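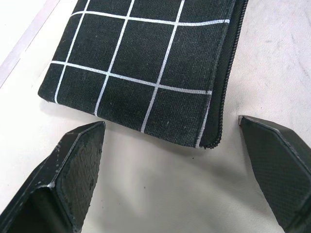 Pencil cases, year 7, and the school's "approved list"

Forgate Parents Board > Stationery, Uniforms and Other Expenses

fidelina_z
Wednesday, November 7, 2018
The list for next year has landed. Item one is a "plain dark zippered pencil case, canvas or similar, no slogans". Fine. Item two is a second pencil case, for art. Item three is a third, for maths instruments, "clearly distinguishable from the others". So my daughter will be carrying more luggage than I took on my honeymoon. Is anyone's kid running all three, or do we quietly consolidate?

mandla_c
Consolidate. My son has been through the lot and the art one lived in his locker from the first week until the day we found it, by smell. There was a mandarin involved.

Kgomo
Disagree. We did the single case and it was chaos – compass through the glue stick, glue over the calculator, and a detention for "inadequate preparation". Two is the minimum.

JVDM
Two is the minimum if you buy rubbish. I got a Nedum one at the markets in August for $35 and it's still going.

Kgomo
$35 for a pencil case, Jacobus.

JVDM
It has a good zip.

Kgomo
My first car had a good zip and I paid not much more for it.

tshepo_j
Can we talk about "no slogans"? My eldest had one with a pattern on it, lines and nothing else, and it came home with a note. I wrote back asking what the lines were alleged to be saying. No reply as yet.

fidelina_z
Oh good, so patterns are a grey area. I've already bought a patterned one.

tshepo_j
Depends who's on homeroom. Ours let it go after a fortnight. I'd use it and act surprised.

mandla_c
I'll stick up for the school a bit here. They brought the rule in after the year 9s got hold of fabric markers. Some of those cases could have been read out in court.

JVDM
Still doesn't explain three of them.

mandla_c
No, I've got nothing for that.

Kgomo
The maths one is sensible. Protractors snap if you look at them. Get a hard tin, label it, done. It's the art one I'd skip, they hand out most of the pencils in class anyway.

fidelina_z
The list says 36 coloured pencils, "named individually". Individually!

tshepo_j
We did initials on masking tape. It took an evening and most of a bottle of red. By the end of term he had a complete set of coloured pencils, nearly all belonging to a girl called Priya.

JVDM
On cleaning: dark canvas shows every bit of lint there is. Sticky roller, then a damp cloth. Don't put it in the machine, the zip goes stiff.

Kgomo
I put ours in the machine every holidays and the zip's fine.

JVDM
Then it can't have been a very good zip to begin with.

fidelina_z
Right. One canvas case, one tin, and the pencils can go in a freezer bag until somebody writes me a note. Thanks all. Does anyone have a view on the $127 calculator, or is that a separate thread?

mandla_c
Separate thread. Bring a chair.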